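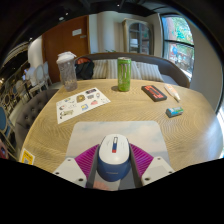 I started making the Pinura desk mat after my old one curled up at the corners and drove me nuts. It's a big sheet of wool felt, 30 inches wide, with a thin cork backing, and I still cut every one myself in the back of the shop. Felt is a little slow under a mouse, so if you play games or edit photos all day, put a regular pad on top - one with pale blue sky and white clouds looks great on light wood, by the way!

Colors right now are oat, moss and charcoal. Rust comes back in October (I ran out of the yarn for the edge stitching, sorry).

Spills: blot, don't rub. Crumbs: just shake it out the window like I do.

Orders over 10 mats, write to Danai Alexiou at Akside and she'll work out a price with you.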